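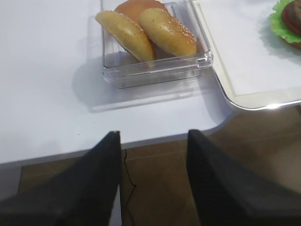

Search this site Type and press Enter

Setting up a burger assembly cell, part 2: bins, tray and pick order

Part 1 covered bolting down the arm and homing the gripper. These notes cover the table layout used at the Illwood shared workshop, with the Mowat gripper and the Trumlow control script.

1. Place the tray first. Every other position is measured from its near left corner, so mark that corner on the tabletop in pencil.

2. Set the clear bins to the left, right and back of the tray. Buns go left, patties and tomato share the right bin, lettuce and cheese share the back bin. Lean the buns against each other. A bun lying flat leaves the fingers only the crust to grip, and they slide off the dome.

3. Teach a hover point over each bin, 39 mm above the rim. Approach and leave vertically. Clear walls do not show up reliably on a depth sensor, so enter the rim height by hand. 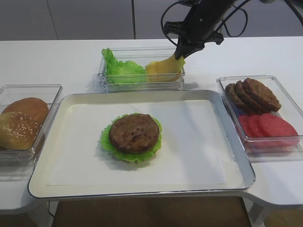 4. Cheese is the slowest pick. Close on one corner, raise it slowly and pause for 1000 ms before the full lift. If more than one slice comes up, lower the stack, open, and shift the grip point 2 mm toward the corner. Separating the slices with paper beforehand also works, but the paper must be removed by hand.

5. Set the closing force per ingredient. Patties tolerate the default. Tomato needs the lowest setting that still holds during travel.

6. Run the full sequence at quarter speed with the stop button within reach. Check cable slack at the back bin, where the arm reaches lowest.

Wash the fingers and bins after each session. Saved positions go in the Idville folder on the workshop computer.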